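Planning and Buying for an Automated Bench
Handout 4: Budgeting a desktop disassembly and assembly cell
Instructor: Selamawit Workneh
Lab lead: Cempaka Siregar

Welcome back! Last time we drew up the task list for the Ivia cell, which is meant to take desktop towers apart and put parts back in. This week we get to spend money, at least on paper. Bring your task list, because every line of the budget should come out of it.

1. Start with the work, then shop

It's tempting to open an arm catalog first (I do it too, they're fun to read). Try to hold off. Look at the inside of the machine you plan to service and ask where the fingers have to go. How deep is the socket? What is next to it? Which cables are in the way of the memory slots? A wide gripper body that looks perfect on the web page can run out of room very fast once there's a power supply beside it. 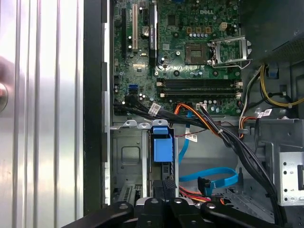
Figure 1. Gripper over an open Dell tower, CPU socket plate swung open.

Write down three sizes for each task: the part you grip, the gap on each side of it, and the travel needed to lift it clear. Those go on the sheet marked Reach and Clearance. If a gripper can't meet them, cross it off now, whatever it costs.

2. The four budget lines

Arm and controller. Usually the biggest number, and the one people argue about most. Get the quote with the cable set and mounting plate included.

Gripper and fingers. Budget for the gripper once and for fingers many times. In our worked example the fingers are $17 a pair in printed plastic, and the Droma team went through pairs quickly in the first month while they settled on a tip shape.

Bench and fixtures. This is my favorite line, and it's nearly always too small in student plans! You need a surface that stays put and lets you bolt things down anywhere.

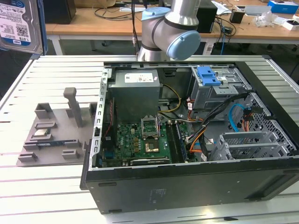 Fixtures deserve their own sub-line. A printed plate costs little in material, but somebody has to draw it, print it, try it and draw it again. Put the hours in. For the worked example we allow $242 for plates and holders, including reprints, and we book the design time under labor so it doesn't vanish.

Cameras and mounts. Plan where each view has to be before you pick a model. Mounts, longer cables and a spare lens cap all belong here. So does the light, which is cheap and gets left out every year.

3. Practice machines

You'll need towers to work on, and they'll get worn. Sockets are delicate, latches snap, labels come off. Buying used is great for this, and a batch of the same model saves you a lot of fixture work. Skudow quoted $371 for a mixed batch. Cuesta wanted $613 for a matched one. We took the matched one in the worked example, and I'd love to hear a good case for the other choice in your write-ups.
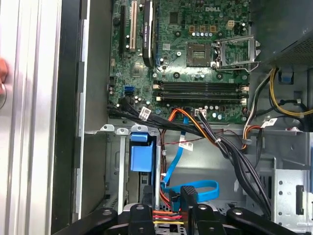 When you compare batches, ask the seller what is left inside. A tower sold as "complete" may come without memory or without a processor, and then the parts become another purchase. Ask about drive brackets and side panels too. Get the answer in writing and staple it to the quote.

4. Timing

Order the slow things first. For a cell that should run in October, the arm order goes out before the bench drawing is finished, and the fingers can wait until you have a real tower to measure. Put a lead time next to every price on your sheet. A line with a price and no lead time comes back to you with a big circle around it. 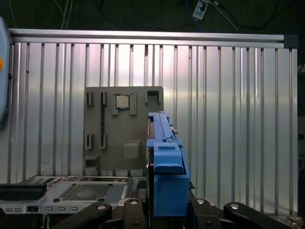
Should spare fixture plates go in the first order or wait?
Put one spare of each plate in the first order. Printing two in a row takes very little extra effort, and a cracked holder won't stop the bench for a day.

For next time

Finish the Reach and Clearance sheet and a one-page budget with all four lines plus practice machines. Mark which prices are quotes and which are guesses. Cempaka has the blank forms and will check your clearances with you at the bench if you bring calipers.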